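## Recording and Cleaning Up Your Voice-Over

By now you have your clips lined up on the timeline and you're probably itching to talk over them. Good! Narration is the part of Orkel that most people put off, and it really is one of the friendlier corners of the program once you've been through it a couple of times. Set aside a quiet half hour, close the window, and work through the steps in order.

If you're still on the February release, the **Voice** panel sits under **Tools** instead of along the right side. Everything in it works the same way.

### Before you record

1. Plug in your microphone first, and then open Orkel. A microphone connected afterward may not show up in the list until you restart.
2. Open your project and click **Voice**.
3. Under **Input**, pick your microphone by name. Try not to leave this on *Automatic*, or you may find you've recorded a lovely long take through the laptop's built-in mic (we've all done it).
4. Read a few lines of your script out loud, in the voice you plan to use, and watch the level meter. You want it bouncing in the green and just brushing the yellow on your louder words.
5. Put on headphones, or turn your speakers all the way down.

> **Caution:** Turning on **Monitor** while your speakers are up can cause a loud squeal. Plug your headphones in before you check that box.

### Recording a take

1. Drag the playhead to the spot where you'd like to start talking.
2. Click the red **Record** button. Orkel counts down from 3, and the video begins to play.
3. Speak when you're ready. If you stumble, just pause for 2 seconds, take a breath, and say the whole sentence again. The pause leaves a nice flat gap in the waveform, so you can spot the mistake later.
4. Press the space bar to stop. Your take drops onto the **Narration** track.

**Note:** Orkel keeps every take until you empty the **Takes** drawer. A project can hold up to 200 of them, so there's no need to be stingy.

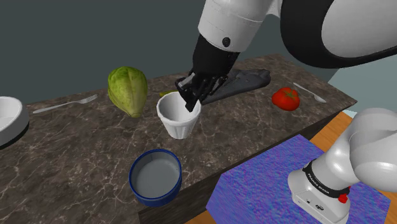 Gornelis wrote to us that the narration always sounded fine alone but got buried as soon as the music came in, and that turning up the voice only made it harsh. Try bringing the music down first, using the steps that follow, and leave the voice where it is.

### Balancing voice and music

1. Click the music clip and choose **Duck Under Voice**.
2. Start with the **Gentle** setting and play a stretch where you're speaking.
3. If words are still getting lost, move up to **Medium**.
4. Drag the **Fade** handles outward so the music eases back in between sentences. Very short fades tend to make the music pump up and down.

**Note:** The Roven noise filter should go on *before* you set the ducking. If you add it afterward, play the section again and check your levels, as the voice may come out a touch quieter.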